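Zalard (software)

Zalard is a software toolkit for recording, aligning and replaying manipulation demonstrations made with hand-held grippers, and for turning those recordings into training data for robot control policies. It grew out of an earlier logging program called Homum, which did little more than write camera images and finger positions to disk, and which many of its early users remember with a good deal of fondness in spite of its habit of filling a drive overnight. The first public release of Zalard came in January, and version 6 is the one most laboratories run today.

Background

A person holding a gripper in each hand can show a robot how to do something in a very natural way, but the raw recordings are awkward to learn from. The cameras each keep their own clock, the grippers drift in and out of one another's view, and a soft thing such as a plastic bag never takes quite the same shape twice. Homum left all of this to whoever opened the files later on (usually with a notebook full of little scripts). Zalard was written to gather those scripts in one place and give them sensible defaults, so that a new student could get from a morning's recording to a first trained policy without having to ask too many questions down the hall.

Recording and alignment

The recorder, called Yensuk, treats every camera as a separate stream. Views taken at the gripper and views taken from head height are stored side by side and matched afterward, at a common rate of 60 samples per second. The gripper view is good for contact and for the last bit of an approach, while the head view keeps track of where both hands are on the table.
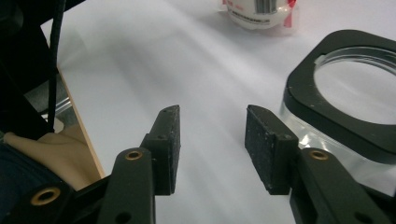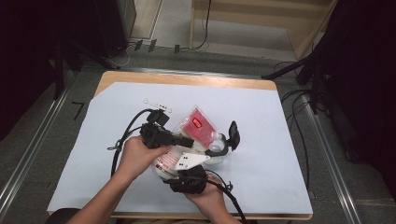

Once the streams share a clock, Yensuk estimates the path of each gripper and marks the stretches where the estimate is weak. These tend to come when a hand covers part of the gripper, when a cable passes in front of the lens, or when the tabletop is so plain and bright that there is hardly anything for the tracker to hold on to. Weak stretches are kept in the file with a confidence value attached, and it is up to the user to decide whether to trim them. Clear plastic deserves a mention of its own, as reflections that slide along with the camera can fool the tracker into believing that the table has moved, and the manual spends a long and rather affectionate chapter on the subject.

Planning and replay

The planning module, Vomstead, takes an aligned recording and checks whether a given robot arm could follow the same path. It looks at joint limits, speed limits and collisions between the two arms, and it will gladly slow a motion down if that is all that stands in the way. Paths that still can't be followed are set aside with a short note saying which check failed. Users may then replay the remaining paths in simulation, or pass them along to policy training as they are.

Finger opening is handled separately from arm motion. Vomstead smooths the arm path but leaves the opening signal alone by default, a choice that goes back to Homum, where smoothing had the unhappy effect of making grippers let go of thin objects too early.

Test recordings

Zalard ships with a set of 3199 short recordings, used mainly to check that a new installation gives the same alignment as the old one. The full check can be run from the command line and writes a plain text report, along with plots of any recording whose result has changed since the previous version.

See also

Homum
Motion planning
Learning from demonstration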